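Saturday morning, coffee in hand, and I promised a few of you a proper thread on whether machines can do the chores yet. It's going to be a long one, so settle in. 2024-08-24

My short answer, for those who have to run: some chores, slowly, in a kitchen that has been laid out kindly for them. The long answer is more fun, and I've been wanting to write it down ever since the spring.

Let's start with the shop floor, where I spent most of my working life (packing hall at Jesitz, then the parts warehouse out in Grendale). People forget how many chores there are in a factory. Sweeping up, stacking trays, wiping down a bench, finding the lid that goes with the tub.

The line at Grendale could fill and seal 2,790 tubs in a shift without anybody touching one. Lovely thing to watch! And then at the end of the shift, a person with a bucket came and cleaned the whole line by hand, same as they had the year I was born.

So that's how I think about it. A machine is wonderful when the same thing comes down the same belt at the same height. A kitchen has never once in its life offered anybody the same thing at the same height.

Take dishes. My dishwasher has been doing the scrubbing for years and I love it dearly, but I still load it, unload it, and put the plates where they live. The washing was the easy half. The carrying and the putting away is the half that still has my name on it.

Plates are hard in a way I never thought about until I tried to explain it. Stood up in a rack, you've got a thin edge to pinch and a neighbor on either side. Squeeze too little and it slides, come in a bit crooked and you've knocked the next one. I do it half asleep with a phone under my chin.
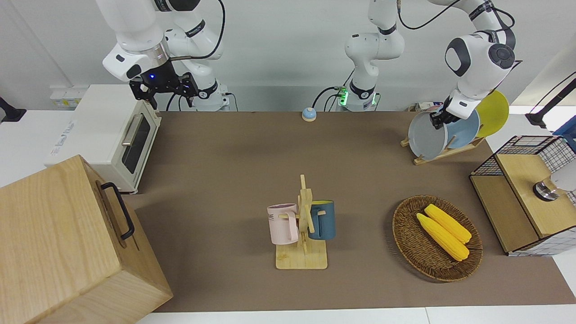 Zalov wrote back to this one to say that plates don't impress them much, and that they'll believe in household robots on the day one can fold a fitted sheet without being told which corner is which.

Fair enough, and I can't fold one either, so by that test I'm not ready for the home myself! But I do think plates are a better place to begin than sheets. A plate stays the shape it is. Cloth is a different shape every time you pick it up.

Mugs on a tree are somewhere in between. A mug is stiff, which helps, but the handle has to find the peg, and it has to come at the right slant, and you can't quite see the peg once the mug is in front of it. Two arms have the same trouble there that I do.

And then food. An ear of corn in a basket is an easy enough thing to get hold of, I'd guess, but I'd want the same arm to manage a ripe peach the minute after, and to know the difference before it squeezed.

Someone asked about money. I can't tell you what a pair of arms costs. I can tell you I paid $248 for my little floor vacuum last November, and it has got itself stuck under the same radiator 3 times this week. I carry it back to its dock like a tired toddler.

Still, it does the hallway in 35 minutes, and that's time I don't spend on the hallway. I'm fond of it. If a machine did only the plates, and took all evening over it while I was reading in the other room, I'd be perfectly happy with that - slow doesn't bother me at all if I'm not the one standing there.

What would bother me is breakages, and having to tidy up before it could tidy up. I already do that for the vacuum (chairs up, socks off the floor, cable behind the sofa).

Next week I'll try to do laundry, which a few of you have been asking for. If you've worked somewhere that put arms on a job people used to do by hand, tell me which bits were left over for the people. Those are the stories I like best.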